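Friday, July 26, 2024

**Workshop notebook, Pilenlow site. Waste and wipe-down work, ground floor**

Entry covers the fourth week of the changed rota. Previous entries on this subject are in the June section of the notebook and should be read first by anyone joining the work.

**Background for the record**

The Pilenlow building has 19 bin points on the ground floor. Until June they were emptied twice a shift by the cleaning staff, on a fixed round that took in the kitchen, the two break areas, the corridor and the packing room. The Semwal scheduling system now issues the round. It takes readings from the lid sensors where these are fitted and sends a task list to the handheld units carried by staff. The Trilley cart, which is self-driving, collects tied bags from the corridor and takes them to the yard door. Lifting a bag out of a bin, tying it and fitting a new liner remain hand tasks.

The purpose of these notes is to record how the work has changed for the people doing it. Performance of the cart itself is covered in the Inex service log and is not repeated.

**Task counts**

The system issued 279 bin tasks over the four weeks. The figure is taken directly from the Semwal export. It includes tasks that were issued and then withdrawn when a second reading came in below the threshold. The export does not separate these, and a request has been made for a column that does.

Staff on the early shift report fewer visits to the corridor bins and more to the packing room. This agrees with the export. The late shift reports no change in the number of visits but a considerable change in their order, which is discussed below.

**Changes to the working day**

1. The round no longer has a fixed sequence. Under the old arrangement a cleaner could plan the whole shift from the start and knew when the kitchen would be reached. Tasks now arrive singly. Two of the staff have said they prefer this and find the shift passes more quickly. Others have said that they are always waiting for the unit to sound and cannot settle to the longer jobs, such as the tile walls or the floor edges.

2. Walking has been reduced at the yard end of the building. Carrying bags to the yard door was the part of the job most often mentioned in complaints before June, particularly in bad weather. No complaint on this point has been received since the cart came into service.

3. Bending and lifting at the bin are unchanged. Some staff had understood from the first briefing that the cart would take the bags out of the bins. The briefing sheet has been reworded.

4. Conversation has become less frequent. The fixed round brought two cleaners through the break area at the same time each morning, and they usually took their break with whoever was there. The task list rarely brings them together. This was raised at the shift meeting by the staff themselves and was not something the project had planned to look at. It is entered here so that it is not lost.

5. The handheld unit must be charged at the end of the shift. On 3 occasions it was left off charge and the next person worked from the old paper round. The paper round should stay on the wall for this reason.

**Small bins**

The table bins remain a difficulty. They are too small for a lid sensor, so the system assigns them a task by the clock. A cleaner arriving at one may find it overflowing or nearly empty. Under the old round the decision to leave a bag until the next visit was made by the person standing over it. The handheld unit offers only "done" and "blocked." Several staff have been pressing "done" for bins they looked at and sensibly left alone, which means the record shows a bag changed when none was.

It is proposed that a third choice, "checked, left," be added. The scheduling side has accepted this in principle and asked for a written description of when it should be used. Draft wording: the bag may be left if the waste is dry, light and well below the rim, and if no food is present. Comments on the wording should be written in the margin of this page.

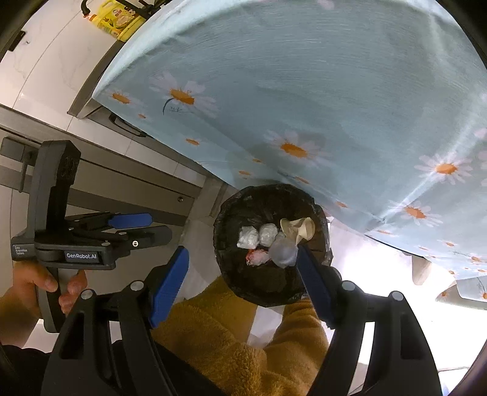
*Small lined bin beside the daisy cloth. Crumpled waste inside, grippers in hand.*

The draft wording relies on the cleaner's judgment of what is in the bin. Crumpled wrappers and bags take up a good deal of room and weigh very little, so neither a depth reading nor a weight reading would be a fair guide on its own. This supports keeping the decision with the person at the bin.

**Liners**

Black liners are to be used throughout until present stock is finished. The trial of clear liners has been put back. Staff asked whether clear liners were intended for checking their work. They were proposed for sorting recyclables, and this should be stated when the trial is announced.

**Hours**

No contracted hours have been reduced as a result of the changed rota. Time released from the yard run has gone to the kitchen and the washroom walls. Staff have asked for a written statement that this will remain the position through the end of the year. The request has been passed on and is unanswered as of today. It should be treated as the first item for next week, ahead of the export columns.

**Open items**

- Written answer on contracted hours.
- "Checked, left" choice on the handheld units, with agreed wording.
- Separate column in the export for withdrawn tasks.
- Whether a shared morning break can be blocked out so that no tasks are issued during it. The scheduling side believes this is a settings change only. To be tried on the early shift first.
- Second charging cradle, to be placed next to the paper round.
- Cart stops short of the yard door when the mat is folded. Mat to be fixed down. Entered also in the Inex log.

Next entry after the early shift has tried the blocked break.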